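Harnari District Newsletter
April 16, 2020

Computer Reuse Program: Changes to Collection and Lending

The Harnari District Office wishes to inform residents of several changes to the computer reuse program. They apply to the Diltlow and Betancur drop-off points and to all households now waiting for a loaned computer.

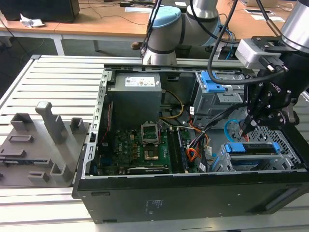
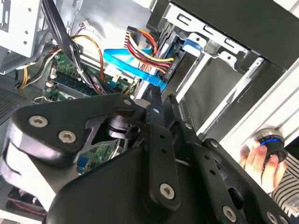
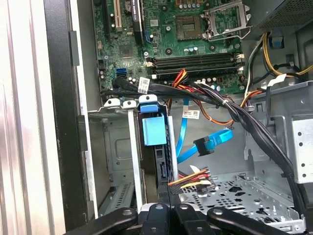
Inside a desktop computer case.

Demand for home computers has risen sharply while school buildings remain closed. In February the program had 60 open requests. It now has 494, most of them from families with two or more children who share a single device or have none. The office has 282 desktop computers ready to lend and will release them in the order in which requests were received. Households with a student in the final year of high school will be placed ahead of others.

Drop-off at the Betancur library entrance is suspended until further notice. Residents are asked not to leave equipment outside the building. The Diltlow depot remains open by appointment only, and one vehicle will be admitted at a time. Donors should stay in the vehicle and place items in the trunk before arrival so that staff can remove them.

The program accepts desktop computers, flat monitors, keyboards, mice and power cords. Laptops are accepted with their chargers. Printers, televisions and older glass-tube monitors cannot be taken at this time and should be kept at home until the regular waste service resumes. A computer that no longer starts may still be donated, as memory, drives and power supplies can often be used in other units.

Donors are reminded to copy any files they wish to keep. Every drive is erased at the depot before a computer is loaned, and files cannot be recovered or returned afterward. Donors who prefer to remove the drive themselves may do so, and should mark the case "no drive" with tape.

Borrowers will receive a desktop, monitor, keyboard and mouse, together with a printed setup sheet in English and Spanish. Loans run through the end of the summer break. No deposit is required. The setup sheet gives a telephone number for help with passwords, sound and connecting to school websites. Home internet service is not part of the loan, but the Vindska Community Fund has set aside $2,504 toward connection fees for households that cannot meet the cost. Applications for this help are made on the same form as the computer request.

"We ask families to send one form per household, even where several children need a computer," said Segundo Restrepo, program coordinator. "Duplicate forms slow the list down for everyone."

Forms may be requested by telephone or picked up from the box outside the district office. Residents who applied before the school closure do not need to apply again.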